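Unit 4: What the Label Tells You, and What It Leaves Out
Handout, 6/9/23

Most textbooks treat packaging as information. Read the claims below with that idea in mind and see how long it lasts.

The Bindale survey asked 901 shoppers whether they read the small print before buying. A large majority said yes. We should doubt this. People asked about a good habit tend to report having it, and the survey never watched anyone shop. Fallahi repeated the study in a store with 60 shoppers and timed them. Few turned the package over at all.

Color is a weaker case still. The trade press says blue means trust and yellow means cheer — a claim usually made without a source. Arent tested it with two versions of one box and found a gap small enough to be chance.
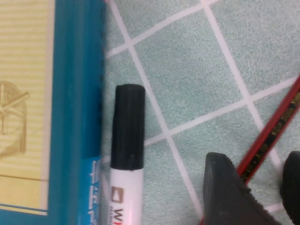

Fig. 2. Blue border, pale yellow panel, very small white print.

Zillitz argues that small type is a choice made by the seller. Maybe. Printers also run out of room. The paper offers no way to tell the two apart, and you should say so if you cite it.

For October: pick one claim from the reading and write 200 words on what evidence would change your mind. "More research" is not an answer.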